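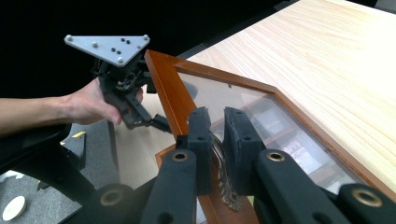
Curly metal ornament by the picture frame

prumton_pat
September 7, 2019
Started on the back bedroom at last! Old wallpaper is coming off in lovely big sheets and I'm itching to paint. Dark green all over, ceiling too – am I mad?

wikier14
Do it! We did our box room that way and I love sitting in there.

hopkin_mum
Walls yes, ceiling no. Ours felt like a cave by October and I painted it white again.

wikier14
Caves are cosy though!

prumton_pat
Ha, still going for it. Two tester pots on the wall tonight and the darker one is gorgeous – more photos once the first coat is on.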